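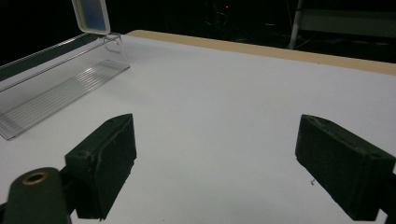
Most drawers go wrong for the same reason: small things have nowhere of their own. Batteries, picture hooks, the spare fuse, three kinds of tape and a key that fits something all end up in one heap, and the heap gets stirred every time somebody wants scissors. A clear plastic box is the cheapest cure I know. The long, narrow sort with a lid that flips up at one end suits a shallow drawer better than a square tub, and on a white table you can see straight through to the ridges running along the floor of it. Those ridges matter if you plan to keep pencils or paintbrushes in there, and are a nuisance if you plan to keep pins.

I spent most of last November sorting out a kitchen, a hall cupboard and the desk I work at, and I bought too many boxes. Storance sells a set of 15, which sounds generous until you find that six of them are the same size and too tall for a normal drawer. Maes does a plainer range, sold singly. I paid more per box and used every one of them.

Measure first. I know everyone says it. Measure the inside of the drawer at the back as well as the front — mine was narrower at the back by the thickness of the runners, and a row that fitted beautifully on the worktop would not go in. Take the height with the drawer closed, too, by standing a strip of card inside and seeing where it catches.

Lids are worth a thought. A hinged lid can't be lost, but it needs room to stand open, so it's no good under a low shelf. I keep hinged boxes on the desk, where I open them from the side, and lift-off ones in the cupboard. In drawers I have given up on lids altogether. The drawer is the lid.

Emptying everything out takes longer than putting it back. Do it on a clear table, in daylight, and do one drawer at a time. I tipped out three together and was still eating supper on my lap two days later. Sort by what you use the thing for. Tape goes with string and brown paper, even though the tape measure would look neater beside it.

Clear plastic does scratch. Trollix boxes, which I have had longest, have gone cloudy along the bottom from being dragged in and out, and washing doesn't help. Warm water and a soft cloth will deal with dust and pencil marks. Keep scouring pads well away. Mine don't go in the dishwasher either, after one came out with a bowed side and never shut again.

I labelled everything at first, then peeled most of the labels off. If you can see the drawing pins you don't need to be told. The exceptions are fuses and screws, where the size is worth writing on a bit of masking tape and sticking underneath.

The hall cupboard still has one box marked "odd bits".

Reading time: 3 minutes
Last updated: Wed 18 August

Comments

skirt_and_board
Agree about measuring at the back. Our drawers lose 20 mm to the runners and I took a whole order back to the shop.

Pellow
What do you do about cables? Mine won't stay coiled in anything.

teapot19
Pellow, I use the cardboard tubes from kitchen roll, one cable in each, stood on end in a deep box. Not pretty but it works.

Marrowfat
I like ridged bottoms for crochet hooks, they stop rolling about. Hate them for beads.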